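About Wernon

Wernon is a nonprofit exhibition space for sculpture and installation art. We occupy two floors of a former dye works on Velten Street, with 300 square meters of gallery area and a separate workshop. Shows change every 77 days.

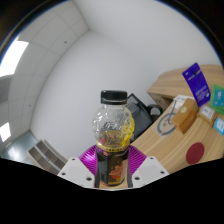
Our collection holds 115 works, most of them acquired through the Cisance bequest. The main group covers cast glass and molded plastics, and we lend from it to museums and art schools. Everyday packaging is kept as study material for the same group — a clear bottle with an embossed, faceted upper body and a black ridged cap, for example, relates directly to the mold patterns used in the Marti series. Study items are not cataloged as works.

Research visits are by appointment. Visitors work at a desk on the upper floor, and files are brought from storage on request. Please allow two weeks for large objects.

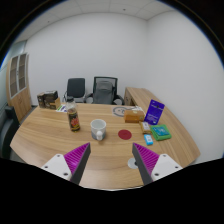

Proposals

Artists may submit one proposal per year, in August. Include a floor plan, a weight estimate for each piece and a list of power needs. Send printed proposals to Wernon, Box 2126.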